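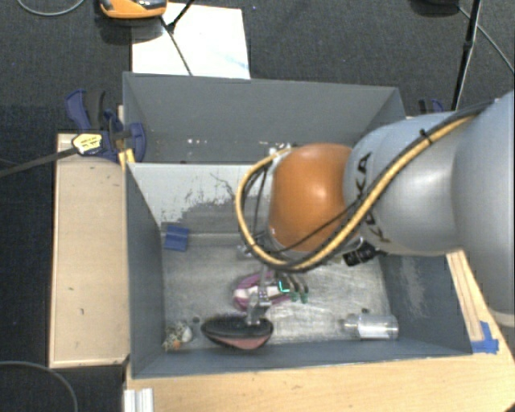

Chapter 3
Why Headphones Disagree

Put the same song through two pairs of headphones and you will hear two songs. The singer in one has a cold. The drummer in the other has moved to the next room. Both boxes, of course, promise sound "as the artist intended," and the artist was not available for comment.

This chapter is about frequency response, the measure of how loudly a headphone plays each pitch when every pitch is fed to it at the same level. You met the decibel in Chapter 2. You will need it again, so go back if you skipped it on the grounds that it had logarithms in it.

We begin with two closed-back models, the Zirside and the Plostow. The Zirside is generous below 200 Hz, and its owners call it warm. The Plostow has a dip at 2000 Hz, and its owners call it relaxed. Soo-ah Kong, whose measurements we use throughout, calls them a bump and a hole.

Section 3.1 explains how to read a response graph, including the old trick of stretching the vertical scale until a mountain range looks like Kansas. Section 3.2 takes up the ear itself, which is not flat either and comes in a different shape on each side of your head. In Section 3.3 you will move a headphone slightly on the test rig, measure it again, and get another curve. Keep both curves. Exercise 4 asks which one you would print on the box.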